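Hollitz Hand Teaching Kit: Set-up Guide
Reading time: 4 minutes

Section 6. Teaching a cloth task on the bed

Cloth is a lovely thing to teach! It never lies the same way twice, so every take gives the robot something fresh to learn from. You need two Hollitz hand grippers, the Drolludix recorder app, one garment and a made-up bed. No robot is needed for this part, as your hands do all the moving.

Before you start

1. Charge both grippers and switch them on. Wait for the steady light on each handle.
2. Open Drolludix, choose New Task and type a short name such as "spread shirt". The name can't be changed once the first take is saved.
3. Pair the left gripper first, then the right. If they come up swapped, hold both triggers for 6 seconds and try again.
4. Pull the sheet or comforter over the mattress. It needn't be smooth. A few wrinkles are good practice for the robot.

Caution: Keep fingertips out of the jaws while pairing. They close once, quite briskly, to find their zero point.

Recording a take

5. Drop the garment on the bed in any old heap. Press Record, then count to two before you move.
6. Bring one gripper down to the nearest edge of the cloth and close it gently. A small pinch is plenty.
7. Take a corner with the other gripper and draw the two apart until the fabric comes taut between them. Go at the speed you would fold your own washing, and keep your wrists loose.

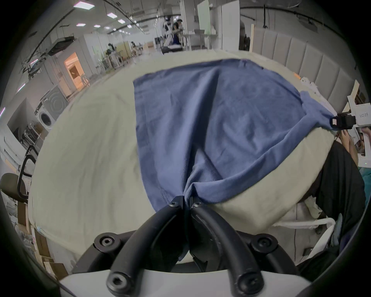
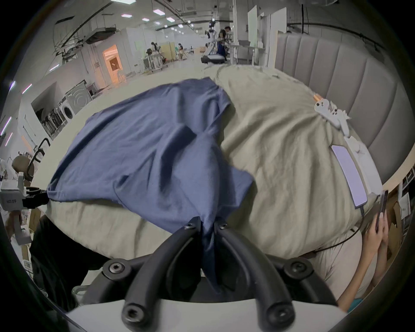
The first two views show the blue cloth held by two grippers at once. 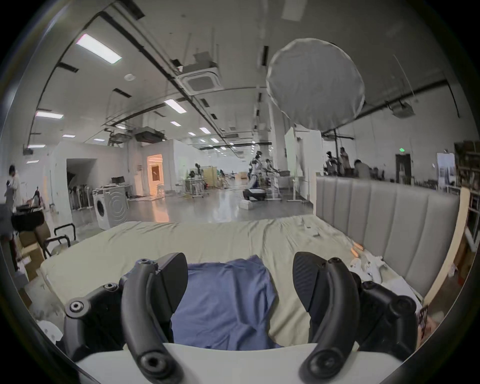
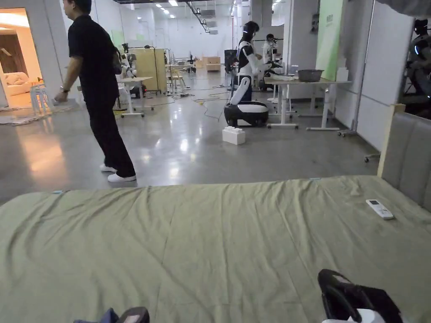 8. Lower both hands together, open the jaws and lift straight up. If you drag sideways, the robot will learn to drag sideways too (ask us how we know).
9. Press Stop. Drolludix shows a green bar for a clean take and an amber one if a gripper lost tracking.

Note: Amber takes can often be saved. Open the take, trim the ends and run the check again before you bin it.

How many takes?

Our Jemal starter model begins to make sensible grabs after 300 clean takes. That sounds like a mountain, but it goes quickly once you find your rhythm, and it's great fun to watch the first replay. Change the starting heap every time, and swap hands now and then. A break every 11 takes or so keeps your movements natural.

Sending takes to the robot

10. Plug the grippers into the Hergate dock and choose Upload All. Leave them docked until the bar has filled.
11. In Jemal, tick the task name and choose Train. You can carry on recording a different task in the meantime.

Caution: Clear the bed of loose items before the first replay on the robot, and stay within reach of the stop button throughout.

If the replay misses the cloth by a small amount each time, go back to Section 4 and redo the height check.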